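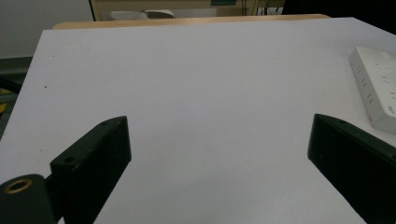 The case for a plain white worktop

Home Articles Workshop Storage Letters About

We use cookies to remember your reading preferences. Accept Settings

Last updated: March 30, 2018

A work surface has one job, which is to hold things at a convenient height while something is done to them. Most of the advice published on the subject deals with the material: its hardness, its resistance to heat, the cost per metre. Very little deals with colour and finish. My view is that these two properties have more effect on daily use than hardness does, and that for a general-purpose table the correct choice is matt white, without pattern, grain or speckle.

The argument rests on contrast. A small item is found by the difference between it and what it lies on. Screws, pins, thread ends, pepper seeds and pencil shavings are nearly all darker than white. On a plain white top a single dark speck can be seen from a standing position. On oiled oak the same speck sits among knots and pores and has to be felt for with the flat of the hand. On a speckled composite it can't be found at all, and the makers of speckled composite list this among its advantages. They call it forgiving. A surface that hides crumbs is a surface that keeps crumbs.

I held the opposite opinion for a long time. The table in our shared workroom was a Bresska, a light wooden top on a steel frame, bought second-hand and sanded twice. It was pleasant to look at and poor to work on. Ludivine Renaud, who mends clocks at the window end, lost a taper pin on it in September and found it two days later in a joint between boards. After that she worked on a tea towel. When one user of a table has to cover it in order to use it, the top is at fault.

We did not replace it. A loose white board was laid over the wood and left unfixed, and I would recommend this arrangement to anyone whose existing table is sound. The total cost was 54 euros, including cutting. The board can be lifted off, turned round or thrown away. The table underneath remains what it was.

The finish matters as much as the colour. Gloss white is sold widely and should be avoided. Under a ceiling light it returns a bright patch which moves as the head moves, and the patch always seems to lie over the part being examined. Matt white spreads the light and gives soft shadows. A soft shadow is useful information: it tells the eye how far a thing stands above the surface, and whether a flat part is lying flat. Gaëtan Joly fitted a Baumgart gloss top in his kitchen against my advice and now keeps the overhead light off when he cooks, relying on a lamp to one side.

There are three objections worth answering.

The first is that white shows dirt. It does, and this is the purpose of it. Dirt which is seen gets wiped. Our board is wiped at the end of each session with a damp cloth and a little washing-up liquid, and the job is short enough that people do it without being asked. The old top was cleaned when somebody remembered.

The second is that white stains. This is partly true. Turmeric, beetroot, leather dye and the ink from cheap receipts will all mark a matt surface if left overnight. Bicarbonate of soda made into a paste removes most of it. Scouring pads shouldn't be used, as they polish the area they rub and leave a shiny island in the matt. I have made one of these and can't remove it. If the work involves dye every day, a darker top is justified, or a sacrificial sheet of paper.

The third objection is that white is cold and institutional. Katalin Kiss put this to me in a letter of some length, with reference to hospitals. I have no technical reply. A table in a sitting room is furniture and may be any colour its owner likes. A table on which things are sorted, cut, mended or measured is equipment. The two are often the same table, and in that case the loose board has a further merit: it can be stood against the wall at dinner time.

Some notes on dimensions for those who want to copy the arrangement. Ours is 183 cm long and 6 mm thick. I would go thicker next time, since a board of that gauge follows any hollow in the table below it, and a round pencil will find the hollow. Keep the board slightly short of the table at the back, so that there is a lip of the lower top to stop items rolling straight to the floor. Put a strip of non-slip matting beneath it, the sort sold for drawers. Tekau do a thin one which doesn't lift the board noticeably. Ease the front edge with fine abrasive paper, as forearms rest on it.

The last point concerns emptiness. A plain top makes any object left on it conspicuous, and people tend to put conspicuous objects away. I don't claim more than a tendency. Baptiste Pichon has left the same mug on ours most evenings this winter, and it is seen by everyone, and it stays there until morning.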